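The Thing from Aunt Yevdokiia's Drawer

My aunt Yevdokiia Hrytsenko left me a desk, 27 unanswered letters and a thing.

The desk I understood. It's a plain, pale, wood-grain desk, the kind you'd find in any school office, and she'd paid bills at it for as long as I'd known her. The letters I understood too, sort of (she hated writing back, but she hated throwing people's handwriting away even more). The thing was at the very back of the bottom drawer, wrapped in a dish towel, and I had no idea.

I called Cúc Trương from downstairs, because Cúc used to run the repair counter at Betum and she can't walk past a dead toaster without picking it up. She came over on Saturday with a bag of clementines and her reading glasses pushed up in her hair.

"Well, it's ugly," she said, very happily.

"Is it a flashlight?"

"Could be a flashlight."

"Is it a massager?"

"Don't make that face, your aunt had a bad shoulder."

We passed it back and forth for a while. It was heavier than it had any right to be – I kept almost dropping it, and every time I did Cúc sucked air through her teeth like it was a baby. She told me to sit down and hold it with both hands like a normal person, so I did.

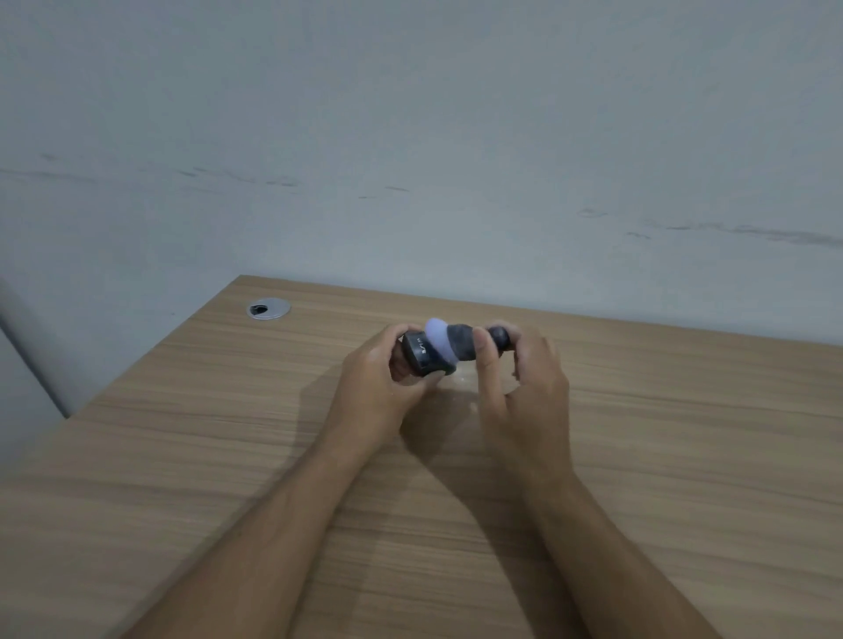
"Try the end," Cúc said. "No, the skinny end. Turn it."

"Which way?"

"Whichever way it wants to go!"

It didn't want to go either way. I leaned my elbows on the desk and tried harder, and I started thinking about my aunt sitting in the exact same spot, with her tea going cold and the radio playing too low to hear. Had she turned it too? Every night? Once, and then wrapped it in a towel and shoved it behind the envelopes? I'd eaten 80 dinners in that apartment, easy, and she'd never said a word.

"What does it say on the side?" I asked.

Cúc pulled her glasses down, then pushed them back up. "A W, maybe. I wouldn't swear to it in court."

I liked the lavender bit. Everything else looked like something you'd find under a truck, and then there was this soft little dome in the middle of it, the color of the soap she used to put out for company. I ran my thumb over it and said so, and Cúc got quiet and started peeling a clementine.

"She asked me about it once," she said. "On the stairs. She wanted to know if a person could fix a thing without knowing what it was for."

"What did you tell her?"

"I told her I'd done it for years at Betum and they gave me a pension." She handed me half the clementine. "She laughed so hard she had to sit down on the step."

I could see it, too. My aunt had a terrible laugh, a real honker, and you could hear it from the street.

I gave the end one more twist, not a serious one, mostly to have something to do while I chewed. There was a click. It was tiny, like a pen, and we both froze with our mouths full.

"Did you do that?" Cúc whispered.

"I think so."

"Do it again."

I did it again. Click. Across the room, on top of the bookcase, the old radio that hadn't been plugged in since the funeral cleared its throat and began, very low, to play.

Cúc put down her clementine and wiped her fingers on her skirt, one at a time.

"Turn it up," she said.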